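How do I keep homemade lemonade cold at a party without watering it down?

3 min read

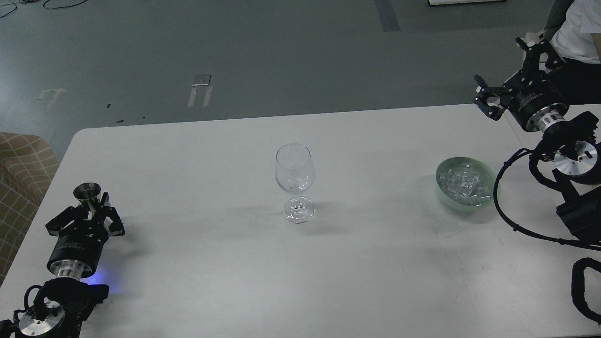 A clear glass and a bowl of ice cubes on a white table.

Posted by Tahmineh Bakhtiari

Hi everyone! I'm hosting my sister's graduation lunch in May, out in the yard, and I've promised lemonade for 80 people. Eighty! I'm so excited because I've been working on the recipe all winter (lots of mint, a little honey, more lemon than seems sensible) and it's finally where I want it. My trouble is the ice. Last year I filled the big dispenser with cubes at noon and by two it tasted like lemon-flavored tap water. I have one regular fridge, one chest freezer in the garage and a couple of coolers. What do you all do?

Viewed 2,573 times

Siamak Azimi

Oh, I love this question, I do drinks for every family thing we have! Keep the ice out of the dispenser completely. Chill the lemonade overnight so it's properly cold before anyone touches it, then put ice in the glasses as people come up. A wide bowl of cubes with a scoop next to the glasses works great, and you refill it from the cooler whenever it gets low.

The other thing I do is freeze some of the lemonade itself. Muffin tins are perfect, the big pucks melt so much slower than little cubes. Leave the mint out of the frozen ones, it goes black and looks sad. When a puck melts you've just got more lemonade, so those can go straight in the dispenser.

For 80 guests I'd make the base as a concentrate: sugar, honey, lemon juice and only about a third of the water. It takes up hardly any room in the fridge! Then top it up with ice-cold water as you go. Label the jugs though. My uncle poured himself a full glass of concentrate once and drank the whole thing to be polite.

Esmaeil Sharifi

just buy bags of ice, 12 should do it. put the dispenser in a tub of ice if its metal. done

Karabo Venter

Siamak's pucks are wonderful, I tried them with peach tea and people kept asking! Two things to add. Put the table in the shade and check where the shade will be at two, not where it is when you set up (ask me how I learned that one). And make the batch a touch sweeter and sharper than you like it, so a bit of melt brings it right to where you wanted it. Taste it cold, too. Warm lemonade always seems sweeter to me.

Also, please post the honey and mint recipe when you get a minute!

Related threads
Can I freeze fresh lemon juice in jars?
Best way to keep mint from wilting outdoors
How many glasses should I rent for a yard party?
Clear ice at home, is it worth the trouble?
Dispenser tap drips all over the tablecloth

Contact | Community rules | © Welik Home Help | Back to top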